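Home About Programs Reports Contact
4 min read

Shared Kitchen Project: progress report for July

Prepared for the Dremeo Community Fund by Faustine Mallet, program coordinator, Mateos Neighbourhood House

1. Summary

The shared kitchen is now open for all of the sessions listed in our application. We have 65 people registered for the afternoon program. The main work this period was on clearing up: who does it, in what order, and where things go afterwards. Spending is within budget. One item, the second set of shelves, has been held over to next period.

2. Clearing and washing up

At the start of the period dishes were going to the sink with wrappers and tissues still on them. The sink strainer blocked twice and we paid for one plumber's visit. We have changed the routine. Everything used at a table now goes onto a tray, the tray comes to the clearing table, and rubbish is taken off before any dish goes near the water. Plates, bowls and cups then go to the dish rack.

Most of what comes back is plastic tableware, which we chose with the younger families in mind. A typical tray has a plate, a bowl and a cup or two, with snack wrappers and tissues among them. Small lolly wrappers in the bottom of bowls are the thing people miss most, and the instruction sheet on the wall now mentions them.

The rack sits on the clearing table, next to the tray, so that a person can sort and stack without walking across the room. It is grey plastic with an open base.
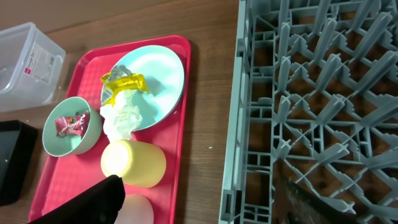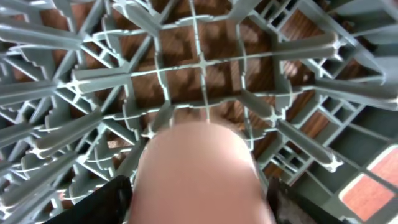
3. Equipment and spending

The grant for this stage was $1,509. We have spent $1,000 of it on tableware, trays, storage containers and the dish rack, all through Lumico, who gave us their community rate and delivered at no charge. The plumber was paid from our own maintenance budget and is not claimed here.

Open racks let crumbs and drips through to the table. We wipe underneath at the end of each session, and I have asked Lumico for a price on a drip mat. If it comes in under $50 we will buy it from the remaining funds.

Labels on the storage containers need redoing in larger print. Two of our regulars find the present ones hard to read.

4. Problems and delays

The second set of shelves from Nutel did not arrive. They have given us a new delivery time of 8 weeks. Until then spare cups are kept in a box under the bench, and it has to be pulled out before every session.

The evening group has been slower to take up the new routine than the afternoon group. We will run a short demonstration for them before their next meal.

5. Next period

Fit the shelves once they are delivered.
Replace the container labels.
Settle the drip mat.
Review the wall sheet with both groups and reprint it.

Receipts are attached separately. Please send any questions to me at the office before the August meeting.

Back to Reports Next report Top of page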